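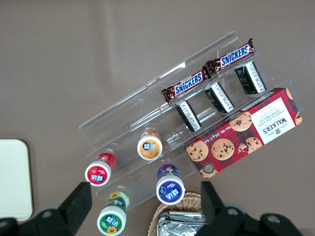 *Zwei Snickers auf der obersten Stufe des Aufstellers*

Liebe Lauftreff-Liste, lieber Ionuț,

eigentlich wollte ich nur kurz antworten, aber ihr kennt mich ja, das wird wieder länger. Holt euch also gern vorher einen Kaffee!

Am 6. August 2022 schrieb Ionuț Gavrilă:

> Hallo zusammen,
>
> seit ich für den Neves-Lauf im November trainiere, wache ich nach den langen Einheiten nachts mit Wadenkrämpfen auf. Immer links, meistens gegen drei Uhr. Beim Laufen selbst merke ich gar nichts. Ich wiege 83 Kilo, laufe viermal die Woche und trage seit dem Frühjahr die neuen Asance, die ja etwas flacher sind als meine alten Schuhe. Im Movano-Forum raten alle zu Magnesium, und zwar in Mengen, bei denen mir etwas mulmig wird. Kennt das jemand? Und was macht ihr, wenn es passiert? Meine Frau wacht inzwischen auch jedes Mal auf.
>
> Danke und Gruß
> Ionuț

Oh ja, das kenne ich, und wie! Ich hatte das vor ein paar Jahren einen ganzen Sommer lang und bin nachts auf einem Bein durchs Schlafzimmer gehüpft. Ich bin keine Ärztin, das wisst ihr, aber ich habe damals viel gelesen und meine Physiotherapeutin gelöchert, bis sie mir vermutlich am liebsten Hausverbot erteilt hätte.

## Wenn der Krampf da ist

Fuß Richtung Schienbein ziehen, Knie möglichst gestreckt, und dann halten. Ich greife mit der Hand an die Zehen, mein Mann nimmt lieber ein Handtuch um den Ballen, weil er sonst nicht hinkommt. Wer es aus dem Bett schafft, kann sich auch an die Wand stellen, die Ferse auf den Boden drücken und sich langsam nach vorn lehnen. Bitte nicht ruckartig! Wenn es nachlässt, noch ein bisschen ausstreichen und ein paar Schritte gehen. Dass die Wade am nächsten Tag zwickt wie nach einem Muskelkater, ist bei mir völlig normal gewesen. An so einem Tag bin ich dann spazieren gegangen oder habe die Einheit kurz gehalten.

## Magnesium, Salz und der ganze Rest

Da wird es etwas unübersichtlich. Bei gewöhnlichen nächtlichen Krämpfen ist der Nutzen von Magnesium nicht gut belegt, auch wenn viele darauf schwören. Mir hat es nichts gebracht außer - nun ja - sehr eiligen Vormittagen. In den hohen Mengen aus dem Forum würde ich es auf keinen Fall nehmen, schon gar nicht, wenn jemand Probleme mit den Nieren hat oder andere Medikamente braucht. Da bitte vorher in der Apotheke fragen.

Beim Trinken halte ich es einfach: nach Durst, bei Hitze etwas mehr, und nach allem, was länger als 60 Minuten dauert, esse ich bald etwas Richtiges. Das Ultia-Pulver, das im Frühjahr bei uns herumging, schmeckt mir gut, aber auf meine Waden hatte es keinen Einfluss, den ich bemerkt hätte.

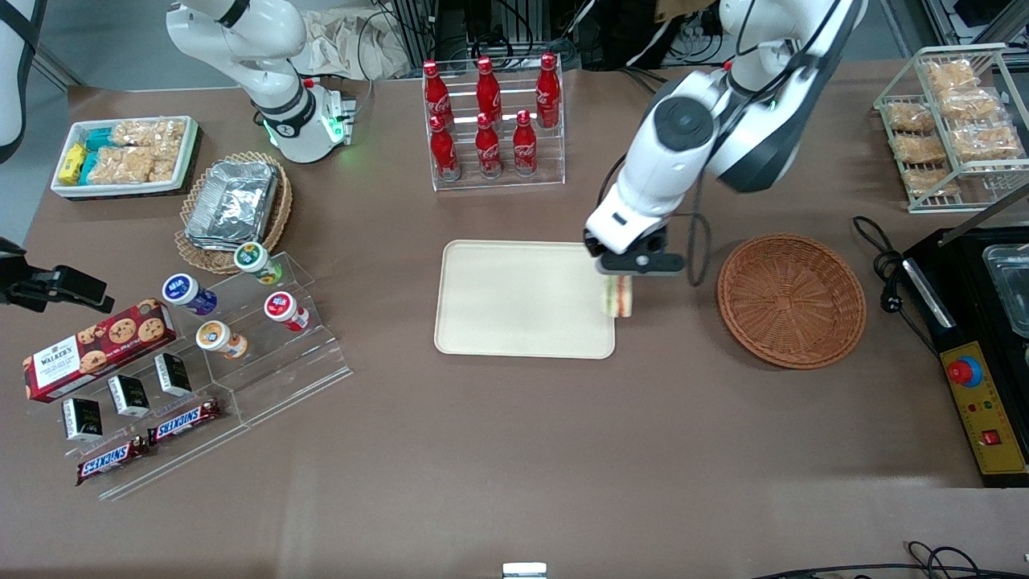

## Was bei mir geholfen hat

Ganz sicher kann man das ja nie sagen, vielleicht wäre es auch von selbst weggegangen. Geändert habe ich damals dies:

- Vor dem Schlafengehen die Waden dehnen, einmal mit gestrecktem und einmal mit leicht gebeugtem Knie, jeweils ohne zu wippen.
- Wadenheben an der Treppenstufe, erst beidbeinig, später auf einem Bein. Langweilig, aber beim Zähneputzen geht es.
- Die Bettdecke am Fußende nicht mehr feststecken. Die drückte mir die ganze Nacht die Zehen nach unten.
- Die langen Läufe vorsichtiger steigern. Ich war damals von einer Woche zur nächsten auf etwa 2000 Höhenmeter gegangen, das war einfach Unsinn.

Und damit bin ich bei deinen Schuhen, Ionuț. Flachere Schuhe bedeuten mehr Arbeit für Wade und Achillessehne. Hast du die alten noch? Dann würde ich die langen Läufe ein paar Wochen wieder darin machen und die Asance nur für die kurzen Runden nehmen.

## Wann lieber zum Arzt

Wenn die Wade geschwollen, warm oder gerötet ist oder der Schmerz gar nicht mehr weggeht, bitte gleich abklären lassen und nicht erst hier in die Runde schreiben. Das gilt auch bei Taubheit oder Schwäche im Bein. Und dass es bei dir immer links ist, würde ich beim nächsten Termin in der Praxis ruhig erwähnen.

Wir sind inzwischen 243 Leute auf dieser Liste, da hat bestimmt noch jemand einen Trick auf Lager. Schreibt gern an alle!

Liebe Grüße, auch an deine geplagte Frau
Gesine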